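**Stukar** is our grasp planning and replay software for teams who teach by hand and want the robot to pick up where the person left off. It grew out of a problem we kept running into at Vamberg: boxes and cups were easy enough, but anything that bends (magazines, envelopes, thin cloth, the padded mailers everybody seems to ship in now) made our old planner throw up its hands. So we wrote a new one, and we've grown very fond of it!

You bring in your recordings, and Stukar lines up the finger positions with the video, finds the moments where the fingers close, and marks each one as a grasp you can keep, trim or throw away. Floppy things get their own object type, called Sheet, which keeps track of a curve instead of a fixed shape. A folded magazine held between two fingers is a lovely test for it, and glossy covers are worth having in your set.

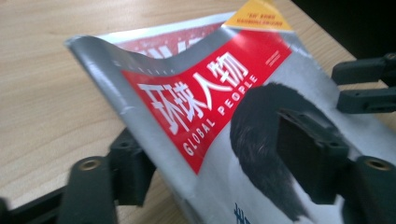
*Page last changed: 2019-11-27*

Sheet mode has a blur setting too, and we'd suggest leaving it on Medium to begin with. Large print on a cover will often carry the tracking through a quick move when the small print has smeared, so please don't delete a clip just because you can't read every word in it.

### What comes with a license

- Stukar Desktop, for 2 computers
- The Sedgwick viewer, for stepping through clips side by side
- 18 ready-made grasp templates, 5 of them for Sheet objects
- Export to Unis motion files, with finger width saved at every step
- A year of updates and email help

You'll want a machine with at least 20 GB of free disk space, and more if you plan to keep your raw video (most people do, and we think they're right to).

Benedicta Gbeho wrote the Sheet planner and still answers most of the questions on it, so do send her your odd cases. For quotes, classroom pricing or moving a license to another computer, write to Beverley Penrose through the contact form. Trial copies run every feature except export.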